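夜里读书这件小事

我妈年轻时在纺织厂上三班倒，家里的规矩是晚上九点半必须关灯。所以我人生最早的读书经验，全是在被窝里完成的：一支手电筒，一本缺了封面的《海底两万里》，外加一颗随时准备装睡的心。电池快没电的时候，光是橙黄色的，尼摩船长的脸（我想象中的脸）也跟着一起变黄。那本书我断断续续看了一个冬天，到现在都觉得潜水艇里应该就是那个颜色。

后来上大学，宿舍十一点熄灯，大家各显神通。我下铺的同学买了个夹子灯，夹在床栏杆上，半夜翻身时掉下来过两次，有一次正砸在我的拖鞋里。再后来工作、搬家、买手机，夜里读书这件事就慢慢没有了。你们大概也是吧？躺下来刷着刷着，眼皮一沉，一天就交代过去了。

重新捡起来，是因为认识了欧宝珠（她护照上写的是 Pao-chu Au，我们都叫她宝珠姐）。她在哈特维尔（Hutville）开过一家很小的旧书店，店名叫 Kekar，什么意思我问过三遍，她给了我三个不同的解释。书店隔壁是家修鞋铺，下午总有一股胶水味飘过来，所以我在她那儿买的书，头几页闻起来都像新鞋跟。

宝珠姐搞了个“夜读会”，规矩简单得要命：每晚睡前读30页，读完在群里发一个字，什么字都行。不写读后感，不打卡截图，不许问别人读懂了没有。我第一晚发的是“困”，第二晚发的是“困”，第三晚读的是一本讲盐的书，发了个“咸”。群里的老会员 Hrvoje 不太会中文，每天只发一个“好”，后来学会了“很”字，高兴得连发了一个星期的“很”。

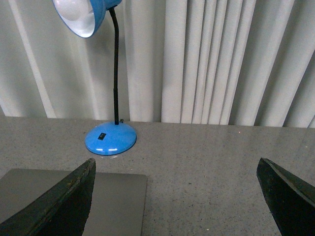 说到挑书，我走过不少弯路。一开始雄心勃勃，床头摆的是一套俄国长篇，光人名就够我翻来覆去地查（一个人四个名字，谁受得了啊！）。结果越读越清醒，越清醒越着急，一着急就去厨房找吃的。宝珠姐听完笑得不行，说睡前的书要像汤，别像牛排。她塞给我一本讲老渡轮航线的小册子，作者把每个码头几点开闸、几点收缆都写得清清楚楚，没有情节，也没有坏人。我读得特别踏实，连读了两遍。

从那以后我就有了自己的一套偏好。游记可以，但最好是走路或者坐船的，坐飞机的太快。菜谱可以，前提是晚饭吃饱了。书信集非常好，一封一封的，随时能停。侦探小说千万别碰，我试过一本，凌晨两点还在怀疑那个园丁，第二天开会把客户的名字叫成了死者的名字。诗集我本来以为最合适，读起来才发现一页上没几个字，30页一会儿就翻完了，总觉得占了便宜，心里不安。

群里也有人跟我完全相反。Arben 只读历史，越厚越好，还要带地图；他太太嫌翻地图的声音太响，两个人为此谈判过，最后的结果是地图白天看，文字晚上看。Velimir 读的是他父亲留下来的农业手册，里面有一整章讲怎么给梨树过冬，页边全是铅笔写的批注。他说自己住在四楼，一棵树也没有，可那一章他每年十一月都要从头读一遍。

2019年7月，夜读会在书店后院聚了一次。天热得厉害，桌上有切好的西瓜，还有一盘谁都没动的饼干。平时在群里一个字一个字往外蹦的人，见了面话多得刹不住。最年长的那位93岁，是宝珠姐的老邻居，她不在群里（她没有手机），每晚读完就在台历上画个圈，那天把台历也带来了，一页一页翻给我们看。我问她最近在读什么，她说是一本年轻时读过的小说，结局早忘光了，正好当新的读。我回家以后翻箱倒柜，想把那本缺封面的《海底两万里》找出来，没找着，就在旧书网上又买了一本，这回有封面，画着一只很大的章鱼。

你要是也想试试，别急着买书，先把家里那本读到一半的找出来。我敢打赌，每家都有一本，里面夹着超市小票或者过期的电影票。从夹着票的那页往下读就行，前面忘了也没关系。手机放到另一个房间去充电，我家是放在玄关的鞋柜上，头几天手会痒，忍一忍。

昨晚我发的字是“雨”。Hrvoje 回了个“很好”，两个字，按规矩是超了，宝珠姐到现在还没说他。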